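Isten two-arm workstation: come and see it at Drellstead

Product code 1031
Hire or purchase — please ask us for a quotation
Demonstrations by appointment, and at our September open day

The Isten is a pair of white robot arms meant for light, fiddly jobs that want two hands and a fair amount of patience. We have sold and hired out handling equipment from our Drellstead showroom for a good many years, and I don't think anything on the floor has had quite so many people stopping on their way to look at something else. If you have been reading the product sheet and wondering what all those figures look like in real life, do come over and spend a morning with us. The kettle is always on and there's plenty of parking behind the building.

We try to keep our demonstrations close to the sort of thing people really do all day. There are no dancing arms and no coloured blocks, although we do get asked! Visitors usually tell us about sorting, hanging, fetching and putting back, so those are the jobs we set up. The one most people ask to see again is the key board, where the arms work at a row of clear stick-on hooks on a glossy green panel on the wall.

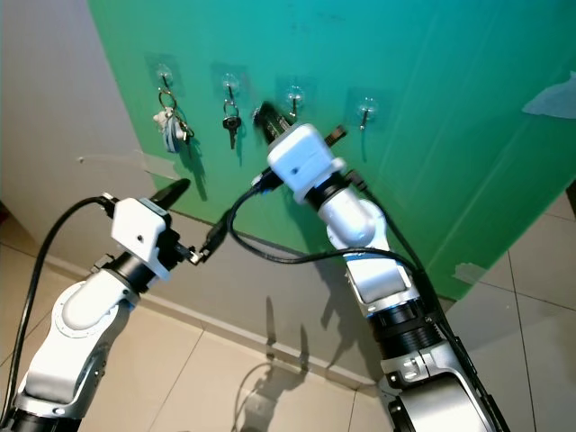
Keys are a lovely test if you stop to think about them. They swing, they turn round on their rings, they come in all shapes, and a hook is a very small thing to aim for. Dragica Yordanov, who runs most of our demonstrations, is happy to slow everything down so you can watch a move from start to finish, and she will stop and go back over any part of it as often as you like. Please do ask her the awkward questions — she prefers them.

You are very welcome to bring a few items of your own. Small, dry and not too precious is the best guide, and if you let us know beforehand we can talk through whether they are likely to suit. Visitors from Jurkley brought a bag of cloakroom tags last time and we had a thoroughly enjoyable afternoon with them.

What a visit includes

A short welcome and safety talk
The key board demonstration, with time for questions
A go with your own items, where suitable
A chat about floor space, training and costs

Open day sessions start at 10 am and 2 pm, with 20 places in each. Private visits are best kept to small groups so that everybody gets a decent view.

The Isten can be ordered with the Hijazi training package, which gives your staff 2 days with us before delivery. Servicing is quoted separately.

To book a place, ring the showroom and ask for Yara Hattar on extension 303, or leave a message with the name of your firm and the number of people coming.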